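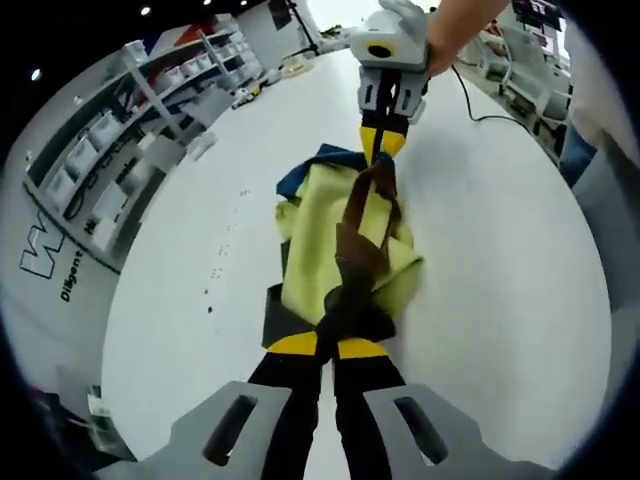

Iluvville Community Board > Local News & Crime > Bike thefts from Adams Yard, anyone else?

kettle_on
Came out of work at 5 last night and the lock was on the floor, bike gone. Adams Yard, the racks behind the chemist. Grey Deritz hybrid, black mudguards, child seat bracket still on the back. Third one I've heard of since the clocks went back. Reported it online, got a crime number and an email saying no further lines of enquiry. Took them 30 minutes to decide that. Anyone else had one go from there?

Omholm_Rd_Dave
Yes, my lad's, start of November. Same racks. Same email by the sound of it. What lock were you using?

kettle_on
Cable one. I know, I know.

pebbledash
Cable lock is basicaly a ribbon. Sorry for your loss but you might as well have tied it up with string

Zanele Zulu
Bit harsh. She's had her bike nicked, she didn't ask for a review of the lock.

pebbledash
Wasn't having a go. Just saying for anyone reading. D lock, through the frame AND the back wheel. Mine's been in that yard for years and never touched.

marrowfat68
Mine was a D lock and they still had it. Battery grinder, broad daylight, people walking past. Woman in the chemist heard it and thought it was the roadworks. So no, not just cable locks.

pebbledash
Fair enough. Which make of lock?

marrowfat68
Can't remember, it's in two halves in my shed if you want to come and look

Omholm_Rd_Dave
There's a camera on the corner by the bank. Did anyone ask for the footage? I was told to request it myself, then told I couldn't have it as I'm not the police. Round and round.

Nomvula Hendricks
I asked at the last neighbourhood policing drop-in (library, upstairs). The officer said the corner camera is council owned and points at the junction, not the yard. The one over the yard is private, belongs to whoever manages the building, and she didn't know if it was recording. Police can ask for it but it gets wiped after 30 days so you need to push early. Kettle — reply to that email today and say in writing that there is a camera and you want it checked. Quote the crime number. They did reopen mine after I did that, for what it's worth. No bike though.

kettle_on
Thank you, thats really useful. Will do it on my lunch.

gravy_boat_captain
waste of time. they dont care about bikes. ring up and say someone's been rude on facebook and you'll have 2 cars outside

Zanele Zulu
Oh here we go.

gravy_boat_captain
am i wrong

Zanele Zulu
Yes, mostly. There's one response car on for the whole of this side most nights. It isn't that they don't care. My neighbour had a break-in and waited 7 hours, and the PC who turned up hadn't had a meal break.

marrowfat68
Both can be true. Not enough of them and bikes bottom of the pile. Doesn't help if you need yours to get to work.

pebbledash
Were the frames marked? They find loads and can't give them back, no owner. Saw it at the open day, row after row of bikes.

Omholm_Rd_Dave
Lad's wasn't. Didn't have the frame number either. Learnt that one. Have since turned the other three upside down and taken photos of the numbers.

kettle_on
Mine's on the receipt I think. If I can find the receipt.

pebbledash
Ring the shop. They often keep it.

harbour_light
Check the selling sites as well. Saved search for Deritz within 68 miles, that's what got my sister's back, it was up for sale two towns over with the same bell on it. DON'T go and meet them on your own. Screenshot everything, send it to the police with the crime number, and don't message the seller, they just take the ad down.

gravy_boat_captain
or go round with a couple of mates

harbour_light
And get arrested yourself, great plan

Nomvula Hendricks
Please don't anyone do that. Next drop-in is 6pm at the library, same room. If even four or five of us turn up with crime numbers they have to write it down as a pattern — at the moment they've each been logged seperately and she hadn't got them linked. Could also ask who's supposed to be looking after the light in that yard. It's been out for ages.

Omholm_Rd_Dave
I'll come. Will bring the lad.

marrowfat68
Can't do 6, on lates. Can you take my number in for me? Will PM you.

Nomvula Hendricks
Yes, send it over.

pebbledash
Racks should be moved round the front imo. Nothing overlooks the back.

Zanele Zulu
They were at the front. Shops complained about the pavement. Pushchairs couldn't get by, and they couldn't, to be fair.

pebbledash
Other side of the road then. Loads of room by the bench.

kettle_on
Quick update. Bike shop had the frame number, took them two minutes. Have sent that and the camera thing to the police, had an automated reply. Also a Deritz has come up for sale over in Omholm but it's the blue one, so not mine. See some of you at 6, I'll be on the bus so might be late.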